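**How do I see the full results of the parent survey at Rukstead?**

Posted by golik_mom, February 17, 2025

My daughter started at Rukstead Elementary in October. The school sent home a one-page summary of the parent survey, but it only has the scores for safety and homework. I want to read the part on reading support. The office told me the rest is "on the portal" and I can't find it. Do I need a different login?

**tworivers**

Same login. Go to Callska, open Family Documents, then Surveys. The full report is 35 pages and reading support is near the end. If you only see the summary, your account is still set to "new family" and the office has to change that. Mine took 2 days.

**Nyanda_Parent**

Ours never put it online at all. Good luck.

**hallpass**

The office will print it if you ask in writing. It covers 180 families. Written comments are left out of the public copy.
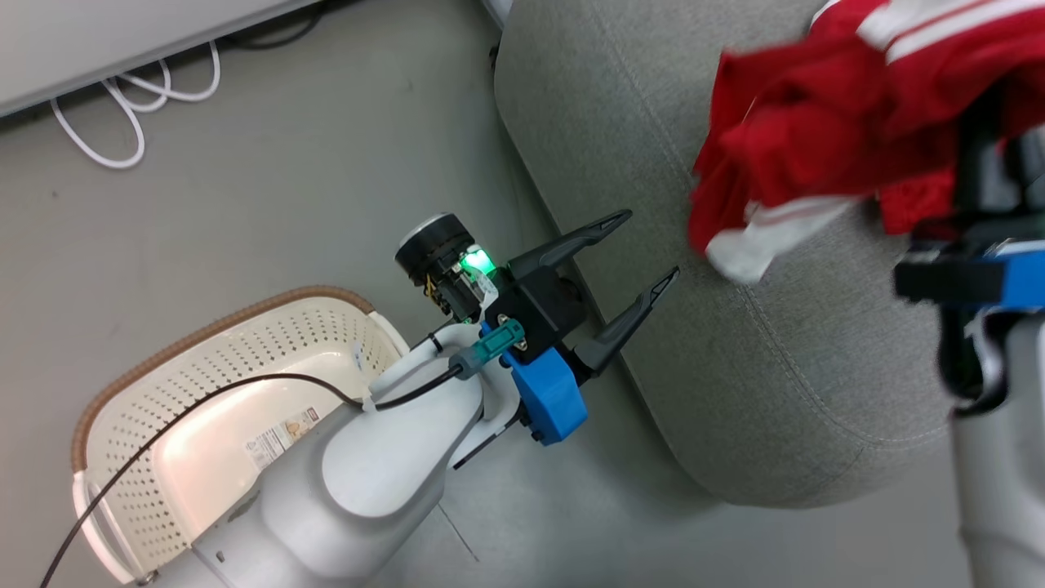

Can I still fill out the survey if I missed the deadline?

The form closes for the year, but you can send your comments to the principal by email at any time. They won't be added to the scores.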